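Ororel Two-Arm Cloth Station
Set-up and Operation Guide
Section 3: Good Practice for Teleoperated Cloth Handling
Revision of May 23, 2025. Prepared by Shu-fen Yang and Nazareno Ferraro.

3.1 Who must read this section

This section is for every operator who moves the arms with a garment or other soft cloth on the table. Please read it in full before the first session, also if you have used the Brerkon station before. The rules for rigid objects are in Section 4 and they are different.

The word "must" marks a rule. The word "should" marks a good practice, which the shift lead may change for a special task. The shift lead writes the change in the log before the work starts.

3.2 Before you enable the arms

1. Check that the emergency stop is released and that you can reach it from your seat.
2. Move both arms by hand through their range. If an arm feels heavy at one point, do not continue. Call Chak-lun Ng.
3. Look at each cable from the wrist to the base. It must have enough slack for the elbow to open fully.
4. Wipe the fingertips with a dry cloth. Do not use alcohol on the yellow tips.
5. Set the grip force to level 3 for knit fabric. For woven fabric, see the table in Section 5.
6. Enable the left arm first, then the right arm.

Caution: Keep your hands outside the rails after step 6. If you need to touch the cloth, disable both arms again. A quick correction by hand is also not permitted.

3.3 Taking hold of the cloth

A good grip takes a small amount of material. When too much cloth enters between the fingers, the tips cannot close evenly and the fabric can slip out during the lift.

1. Bring the open gripper above the cloth and stop.
2. Lower the gripper slowly until the tips press lightly into the fabric.
3. Close the fingers on one fold. Wait until the force reading is stable.
4. Lift 30 mm and stop again. Look at the wrist view before you continue.

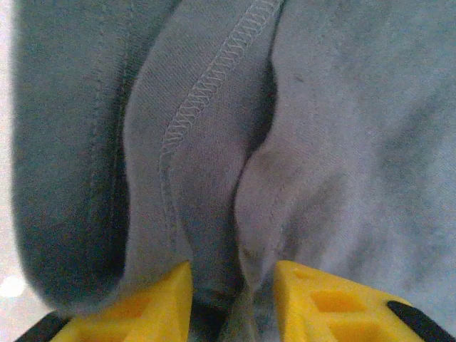
Figure 3-1. Wrist view. A narrow strip of gray knit between the two fingers, with the overlock seam above.

Note: A seam is thicker than the cloth next to it. Operators should grip beside the seam and use the seam only as a guide for direction. If the task needs a grip on the seam itself, raise the force by one level and write this in the log.

Caution: Never pull sideways while the tips are pressed against the table. This can bend the fingers and damage the force sensor.

3.4 Working with two arms

The two arms share one space, and the software does not prevent every contact between them. The operator is responsible for the distance.

1. Decide which arm holds and which arm moves. Say it aloud if a second person is present.
2. Keep the wrists at least 100 mm apart while one arm is moving.
3. Move one arm at a time until the cloth is open. After this you may move both arms together.
4. If the cloth becomes tight between the grippers, stop both arms. Open the moving gripper first.
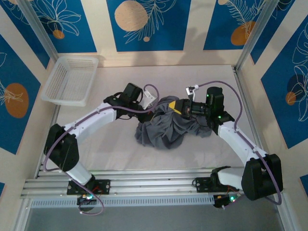
The shared zone is the part of the table that both grippers can reach, and most collisions in our records happened in this zone. An operator who looks only at the cloth can easily forget the elbows and the cables. In the overview, the cloth is gathered in a heap between the two gripper ends, and a purple cable follows each arm along its white link and past the elbow. Check both cables in this view each time you change the direction of a move. The basket should stay in the back corner, away from the shared zone. If it moves during the work, stop the arms before you put it back.

Note: A session must not be longer than 900 seconds without a pause. During the pause, park both arms and release the handles.

3.5 When the wrist view is not clear

With soft cloth, the camera is often very near to the material and you may see only folds. In this condition it is difficult to judge the depth, and an operator may push more than necessary.

1. Stop the arm. Do not close the gripper.
2. Change to the overview and find the position of the gripper.
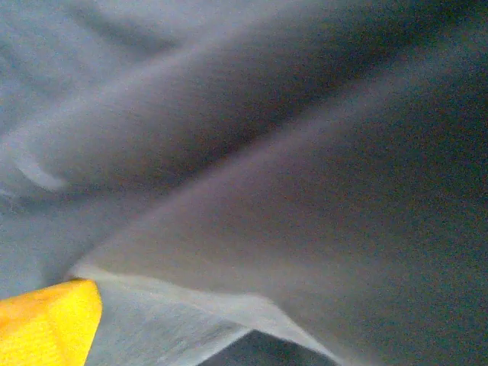
3. Raise the arm slowly until you can recognize an edge, a seam or the table.
4. If you cannot recognize anything after the second try, park the arm and begin again from 3.3.

Caution: Do not use the wrist view alone to decide if the cloth is held. Compare it with the force reading and with the overview.

3.6 Ending the session

1. Lower the cloth to the table and open both grippers.
2. Park the left arm, then the right arm.
3. Disable both arms and wait for the confirmation message on the screen.
4. Remove lint from the fingertips and from the camera window.
5. Complete the log. Include every stop, also the short ones.

Questions about this section go to Sum-yee Shek. The grip force levels will be checked again in August, and Section 5 will be updated if they change.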